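Menswear Basics, Session 3: Shirt Collars and What Goes With Them
Handout for the evening group at Leltside
Notes by Brenda Rudd

Hello again! I talked too fast last week (Ryan Cropper told me so, and he was right), so I've written most of this one out. Bring a shirt you like and a shirt you never wear. We'll be comparing the two.

1. Parts of a collar

You need four words tonight. The band is the strip that goes around your neck and holds the top button. The leaf is the part that folds over. The points are the tips, and the spread is the distance between them. When somebody says a collar "looks wrong," they're nearly always talking about the spread or the height of the band, even if they don't know it.

2. The common shapes

Point collar — narrow spread, longish tips. It goes under nearly any jacket and takes a small knot best. If you own one dress shirt, it's probably this.

Spread collar — the tips head off toward your shoulders and tuck under the lapels. Lovely with a fuller knot. I used to think it only suited thin faces, and I've changed my mind on that completely.

Button-down — soft, casual, great without a tie. Leave a bit of roll in it, please! Don't iron the leaf dead flat.

Band collar — no leaf at all, so no tie. Good in linen in the summer, and good under a plain cardigan in February too.

3. Getting the fit right

Button the top button and slide two fingers inside the band. They should go in easily without the collar standing away from your neck. If you can get your whole hand in, go down a size. Cotton can shrink in the first few washes, so if you're right on the line between sizes, buy the bigger one.

Then put your jacket on. You want a thin strip of collar showing at the back of the neck. If there's none, either the band is low or the jacket is riding up, and we'll look at jackets next time.

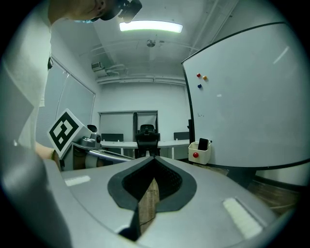
4. Washing and pressing

Undo every button before the shirt goes in the machine, and take out the collar stays (I've lost 10 of them at least, all metal, all somewhere inside my washer). Rub a little plain soap on the inside of the band first. Press from the points in toward the middle, underside first, and then flip it over. Going the other way pushes a little pleat out to the tip, and you'll be chasing it all evening.

5. For next week

Read the Rowbotham pages on lapels, just the first 3. Try one of your shirts with the collar open and then closed under the same jacket, and write down which you'd wear out of the house. Anyone who still needs the measuring sheet, ask Ryan — he has the spares.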